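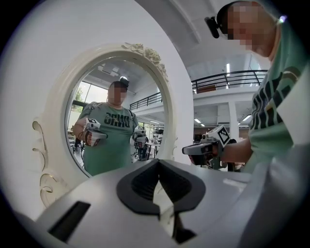

An ornate vanity mirror is one of those pieces that gets looked at every single day and cleaned properly maybe twice a year. I was exactly the same until I inherited my aunt's, all roses and curls, and found that what I'd taken for a lovely antique grey tint in the creases was plain old dust and hairspray! So I've put together the way I do mine now, picked up from a few kind people and a fair few mistakes.

Start dry. It's tempting to go straight in with a damp cloth, but moisture turns dust into a paste, and once that paste is down between the petals of a moulded rose you'll be at it all afternoon. I use a soft make-up brush (a clean one, please) and work from the top of the oval downwards, flicking the dust out towards me. For scrolls and other curly bits I swap to a child's watercolour brush, the cheap sort that comes in a paint tin. Katalin Hegedűs, who taught me most of what I know about old frames, ties a bit of masking tape around the metal collar of hers to keep it from scratching the paint, and I've copied her ever since.

Next comes a barely damp cotton bud with one drop of dishwashing liquid in a cup of lukewarm water. Roll it, don't scrub. If your frame has any gold-coloured shading on the cream, try a spot around the back or low down first and look at the bud. Any colour on it at all and you stop there and stick with the dry brush. I learnt this the hard way on a little trinket shelf, which is now a good deal plainer than it used to be.

For the glass, spray the cloth and never the mirror. Liquid runs down, sits in the bottom of the oval where the glass meets the frame, and creeps in behind to the silvering, and those black freckles along the lower edge don't come out again. Half white vinegar and half water does me nicely, on a flat-weave cloth, and I keep it well away from the painted parts. Go side to side first and up and down second, so that if there's a streak left you can tell which pass did it. Then have a look from a low angle with the curtains open. Bright daylight shows up everything, bless it.

Hairspray spots want a dab of methylated spirits on a cotton pad, on the glass only, with the window open.

While you've got it all out, check the stand. A heavy oval frame can work its fixings loose over time, and mine had a definite lean by July. Hold the frame with one hand while you tighten with the other, or better still get someone to hold it for you. Little felt pads under the base will save your dresser top as well.

And if a petal has chipped, keep the piece! Pop it in an envelope, write on the front where it came from, and glue it back when you've got an unhurried evening. A tiny dab of wood glue on the end of a toothpick is plenty.

Recent tips
Getting candle wax out of a table runner
Lilla Orbán's lavender drawer sachets
13 uses for an old pillowcase
What to do with a sticky wardrobe door
Cleaning cane chairs without the sag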